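Old family photos on an old computer, keep it going or clear it out?
Posted in: Home and Family Archives

tealcosy
21/04/2020
Hello all, long time reader, very occasional poster. With all this time indoors I've finally got round to the family photos, which have been living on the old desktop for longer than I like to admit. There are 1161 scans of Mum's slides, all the christening pictures, my uncle's letters from his years at sea, and a folder called "misc sort later" which I'm frightened of. It comes to 307 GB all told, and until last week there was one copy of it.

So I've been reading up on what can be lifted out of an old tower and what can't, and feeling rather brave. The hard drive is the bit that matters, of course. Everything else is only there to make it go.

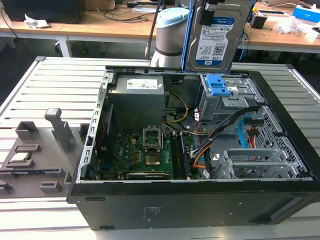
WD drive, 1.0TB, with the side panel off the tower.

My question is really about the long run. Do I keep an old computer going as the home for all this, or put everything on a couple of those little Kondano portable drives and let the old thing go to the tip at Condbridge when it opens again? My sister says put it all online and be done. I'm fond of my sister but she has lost three email accounts.

marrowfat
Copies first, decisions afterwards! I know it sounds bossy but please do that before you unscrew another thing. I've kept our family papers for 22 years now and the only losses we've ever had came from somebody tidying. Two portable drives, one in your house and one in somebody else's, and then you can dither over the computer as long as you fancy.

I wouldn't keep the old machine as the home for anything, myself. It takes up half a desk and it'll be one more thing for the children to puzzle over.

pipandpeel
I'm going to disagree a bit, marrowfat, kindly I hope. Those little portable drives get dropped. They get borrowed for somebody's holiday films and come back with the photos gone (ask me how I know). A big ugly computer in the corner stays put and everyone knows where the pictures are. Ours has been going since my youngest was in nappies and he's just passed his driving test.

tealcosy
Well, I can see both sides, which is no help to me at all! I do like the idea of it staying put. On the other hand I hadn't realised how simple they are once you get the lid off. I'd expected something like the back of a telly, and it's mostly air and cables. A few things unplug, a few things unclip, and the drives have a place of their own.
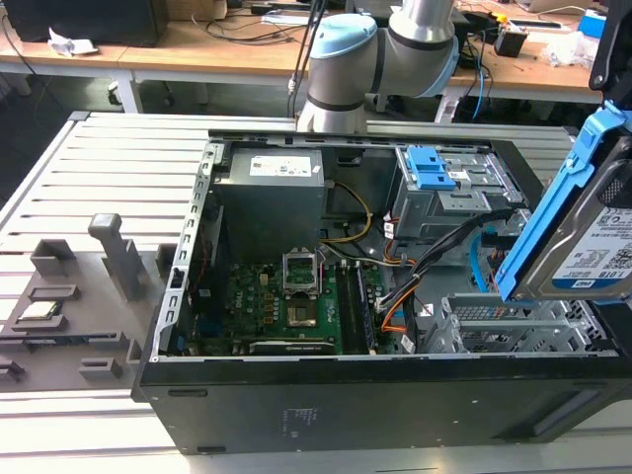

marrowfat
Simple or not, pip, the fact that it stays put is my worry. One burst pipe upstairs and there go the christenings. We had water through the ceiling one October and I was so thankful for the box at my brother's. Keep the big computer by all means, only don't let it be the one and only.

pipandpeel
Oh, I never said the only one. I'd have a second copy too. I just wouldn't send a working computer to the tip.

tealcosy
That seems to be peace breaking out, lovely. I'm leaning towards two portables and a third copy on whatever computer I end up with. Another question then, about the names. I've been trying Andon for the sorting and it wants to put everything by date, but Mum's slides haven't got dates, they've got things like "Dot's garden, windy". I'd hate to lose that. Do you put it in the file name, or keep a list on the side? And if I do part with the computer, is there anyone who wants the bits? Processors and memory must be some use to someone.
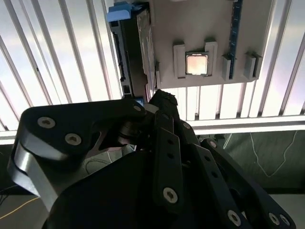 quillandcrumb
File name, every time. Lists get separated from what they're a list of. I did some 7 albums' worth with a beautiful notebook to go with them and I've still got the albums. "Dot's garden, windy" is a perfect file name, and I'd be cross with anyone who changed it to a number.

As for bits, Lehner on the Condbridge road used to take old computers for spares. I don't know what they're doing while everything's shut, so ring first.

marrowfat
I'd do both, name and list, but then I would. Print the list on paper.

tealcosy
Thank you all, you've been so kind and I feel much less daunted. I've written the plan out so that I'll stick to it, and do shout if I've got something in the wrong order:

1. Copy everything to the first portable drive, then open a good handful of pictures from each folder to see that they're all right.

2. Make the second copy and post it to my sister, with a firm note.

3. Ring Lehner about the old computer, and keep the hard drive back whatever they say about the rest.
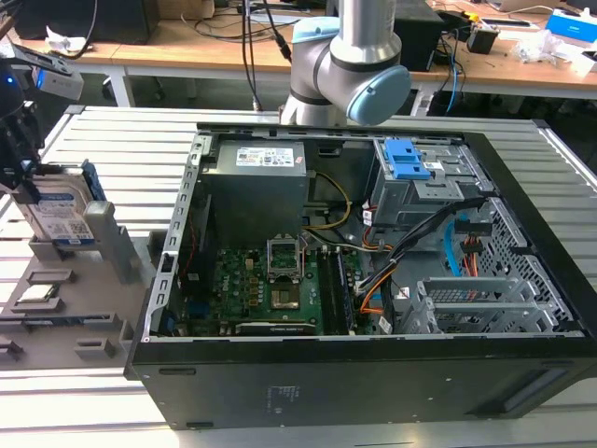 4. Start on the names, slides first, a box an evening.

5. Misc sort later. Later.

quillandcrumb
Swap 3 and 4, I'd say. You'll find another folder somewhere, everyone does. I'd not let the computer out of the house until the naming is finished.

pipandpeel
Or at all!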